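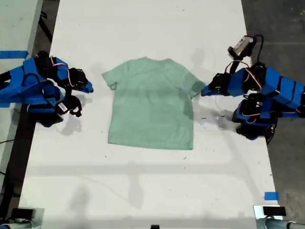
Why build a folding rig at home when you could buy time on a proper one? Mostly so I can break things at nine in the evening and fix them before bed, which a rented cell won't let me do.

4.2 The shirt task

I'll admit we picked T-shirts for a lazy reason (Kiran had a drawer full of them), but they turned out to be a good test. A shirt starts flat on the white table, and the arms have to grip it near the sleeves before anything else can happen. Figure 3 shows the layout with four blue arms, two on each side, and a mint-green shirt between the upper pair.

We recorded 177 practice folds in April, all driven by hand, and I did most of them with Satish shouting advice from the sofa! Of these we kept 104 for training. The rest had a dropped sleeve or a servo that got too hot and sulked, and Tripathi's rule was to throw out the lot without arguing. The servos are the cheap Arow ones, so we do short runs and take plenty of tea breaks.

Wiring was the bit I got wrong first time round. My loops between the joints were far too tight, and one pulled out on the second evening, so now they're left slack (ugly, but fine).

Figure 3. The four-arm table with a shirt laid out flat. Rig built by Akl and Yadav in the shared workshop under Rasha's flat.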